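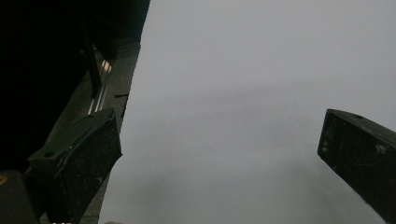
The open jaws of the hand-held gripper at Plelton Secondary's robotics club. Photo: Diệp Lâm

Plelton students get a grip for Trelero Cup

Members of the Plelton Secondary robotics club have spent most of the term learning to pick things up, a skill many of their parents had assumed was covered by kindergarten.

The club is getting ready for the Trelero Cup in December, where school teams teach a machine to do small household chores under the eye of a judge with a stopwatch. This year's set task is to clear a table. The teaching is done with a hand-held gripper, a pair of dark jaws that a student works by hand while a camera records how it's done. The recordings then go off to be turned into something a robot can copy, bad habits included.

Club captain Diệp Lâm, who is in Grade 11, said the early sessions were humbling.

"You think you know how to pick up a spoon," she said. "Then you watch yourself do it 66 times and you realize you've got no idea. I come at it from the side like I'm stealing it."

The team has logged 191 usable recordings so far. The unusable ones are kept in a separate folder, which members say is the more popular of the two. It includes a long stretch in which two students argue over whether a banana counts as tableware. The rule book, at six pages, is silent on the point.

Money has been a smaller headache than expected. A bake sale and a bottle drive brought in $3,590, enough for parts, entry fees and the bus to Prastitz, where the regional round is being held in the curling club. The ice will be out, organizers have promised, though teams are advised to bring a sweater.

Physics teacher Mr. Garrido, who supervises the club over the lunch hour and until 5 p.m. when the building is locked, said he had been asked to keep his hands off the equipment after his own demonstrations were found to be teaching the robot to hesitate.

"They told me it was hovering," he said. "It would get right over the cup and then have a think. I'm told that's me."

His recordings have been removed from the set.

Plelton finished second-last at its previous Trelero outing, when its robot cleared the table by pushing everything off the far side. The judges gave it full marks for speed and none for anything else. Lâm, who was in Grade 10 then and held the clipboard, still thinks an appeal would have been worth a try – the wording has since been changed to say "clear and stack."

The club meets in Room 6, beside the music storage. New members are welcome, and anyone with mismatched cutlery to spare can leave it at the school office. Forks are especially wanted. Knives should be butter knives only, the office asks, after a misunderstanding last month.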